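Product Review: Vallton Children's Tableware Set

Prepared by Donal Noonan and Ita Daly for the Wiltus Preschool Network

The Vallton set was used at lunch and snack time in two of our centers, beginning in November. Staff were asked to report on durability, cleaning and ease of use for children aged two to five.

The plastic is light and holds its color well. Staff at both centers found that children could carry a filled bowl to the table without help.

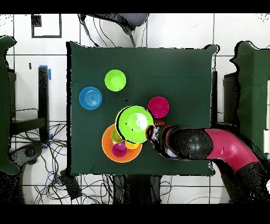 Cleaning was straightforward. The dishes went through 162 wash cycles, and the only wear recorded was light scratching on the plates. Tomato sauce left a faint stain on the paler pieces when they were not rinsed promptly.

The cups were less satisfactory. They are small, and younger children tipped them often. The Folov cups now in use at our centers have a wider base and remain the better choice for this age group.
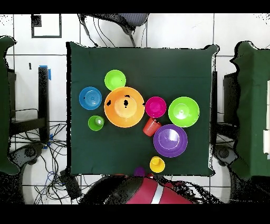 Storage and Cost

Pieces of the same size stack neatly, but mixed stacks lean. Centers should allow a full shelf for the set. Bernadette Ó Dubhghaill of our purchasing office considers the price fair for a product of this quality. 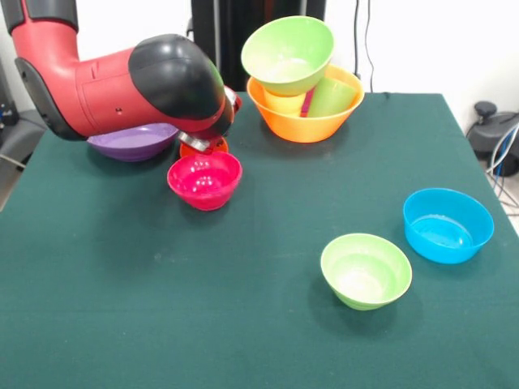 May the set be used in a microwave oven?

The maker advises against it. Food should be heated in a separate container and then served.

The bowls and plates are approved for purchase. The cups are not.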